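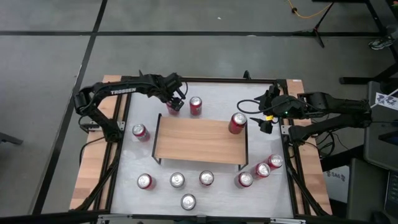
Cans of soft drink take up more of my pantry than flour, rice and pasta put together, and for years I just shoved the cardboard cartons on the floor and tripped over them. I've been through stacking racks, tubs, those wire dispensers that roll the cans down at you like a bowling alley, the lot. What I've come back to every time is a little stand, the sort with a wood-grain top and thin black metal legs, and the cans standing upright on the flat so I can grab one without starting a landslide. One can up on the stand like that tells you straight away how much room you've got above and beside it before you commit the whole carton. Same size cans all the way makes it dead easy, too.

Measure before you buy anything
Our pantry shelf is 396 mm deep and I bought a rack that was a smidge deeper, so the door wouldn't close. Brilliant. Take the tape measure with you to the shop, and measure with the door shut if you can squeeze your arm in - hinges and door racks steal more space than you'd think. For a stand you want three numbers: the depth of your shelf, the gap up to the shelf above, and the height of your cans. A standard 375 mL can and one of those tall skinny ones are quite different beasts, and so are their widths. I keep one of each in my bag when I go stand shopping and I don't care who sees me.

Check the legs
Thin metal legs are lovely for seeing what's behind and underneath, but they can dig into a soft shelf once there's weight on top. Felt dots work if your shelves are smooth. On painted timber I use a strip of cork under each pair of legs. Give the stand a wobble with your hand flat on the top before you load it, and if it rocks, pop a bit of folded card under the short leg until you can be bothered fixing it properly (mine's had card under it since March, so no judgement here).

Heaviest stuff low
Full cans are heavy in a group. Put most of them down on the shelf and only the odd few on top of the stand. I use the top for the flavour that's nearly finished, so it gets drunk before anyone opens a new carton. My neighbour Roswitha does it the other way round and keeps her new ones up top, and we've agreed not to discuss it.

Old at the front, new at the back
Boring but it works. When I bring a carton home I pull everything forward first, then load the new ones in behind. If you can't be fagged doing the whole shelf, fill one side and drink from the other, then swap. The date on ours is stamped on the bottom, which means picking each one up, so I put a dot of marker on the silver top of the older cans. Use a marker that wipes off and give the top a wash before you drink out of it!

Give the tops a wipe anyway
They've been in a warehouse, on a truck, and in the boot of my car next to the dog's towel. A cloth with warm water and a drop of dish soap, then dry them off before they go away. Wet cans on timber leave rings, and rings on a wood-look top can lift the edge of the coating if they sit long enough. I learnt this on a side table of my mum's and haven't heard the end of it.

In the fridge
I only chill 6 at a time. Any more and there's no room for the milk, and they get drunk faster for some reason I can't prove but firmly believe. Stand them up on the door side of the middle shelf, labels out if you're fussy. Keep them off the back wall, where things can freeze in our old fridge. Never put them in the freezer "just for ten minutes" unless you've set a timer that's louder than the telly. I've cleaned up one burst can of cola from behind a bag of peas and I would rather do my tax.

Quicker way to cool a couple down: a bowl or bucket with ice, cold water and a good handful of salt. Push them right under and give them a turn now and then. Rinse the salt off after.

If one leaks
You'll smell it, or the ants will find it. Take everything off, stand and all, because the syrup runs under the legs and glues them to the shelf. Hot soapy water on a cloth, a second go with plain water, then dry the lot. For the dried-on brown stuff, lay a warm wet cloth over it and go and have a cuppa. It'll wipe up when you get back. Don't scrape a painted shelf with a knife. For ants, a wipe of white vinegar along their track does our mob for a few days at least.

Parties
I set the cans out on a big flat surface the morning of, spread out with some air between them, and use the stand to lift a few at the back so people can see there's more. If you've got several kinds, give each its own patch. A tray with a lip under the lot saves your tablecloth once they start sweating. Leave a tub for empties where people can't miss it, right beside the full ones, and tip the dregs out before they go in the bag.

Empties
We save ours for the container deposit, and they stack up in the garage. Rinse, drain upside down on the sink overnight, and check whether your depot wants them uncrushed before you go stomping. Ours likes them whole so the barcode can be read. Arnar from over the road flattened a full wheelie bin of his and had to take the lot home again.

A few readers have asked where my stand came from and it was an op shop, sorry, so I can't send you to a link. A shoe rack cut down would do it, or a bit of shelf board on four screw-in legs from the hardware shop. Sand the edges first. I'll put up the measurements for the one I'm making for the laundry once I've worked out why it leans.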